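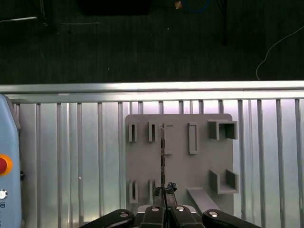
Figure 3. Strip held in the inner fingers in front of the gray mounting board, cell at Hestton.

4.2 Keeping the cell in tolerance

Most reports on cells of this kind give a success rate and leave out the upkeep. We doubt that such rates mean much alone. Our cell ran 977 attempts in March, and we threw out 62 of them after finding that the board had shifted on the ribbed panel. Had we not checked, those runs would have been booked as grasp failures and blamed on the software.

The routine we settled on is dull. Before each block of runs the operator tightens the finger fasteners, pushes the board by hand to feel for play, and repeats the wrist camera calibration. It takes 10 minutes. The vendor's guide asks for calibration once a week — a figure for which we could find no support in our own logs.
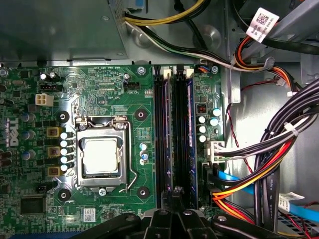 Blair Skinner objected, on reading a draft, that the daily check may itself be a source of drift, as every tightening moves the fingers a little, and that we had no runs without it to compare. The objection stands. We can say only that offsets measured before and after tightening were smaller than the spread between two calibrations.

Work inside a computer case is less forgiving than work at the board. Cables do not return to the same place, and a finger that is slightly off can meet a memory module or a latch. We therefore report the two settings separately and do not claim that upkeep which suits one is enough for the other.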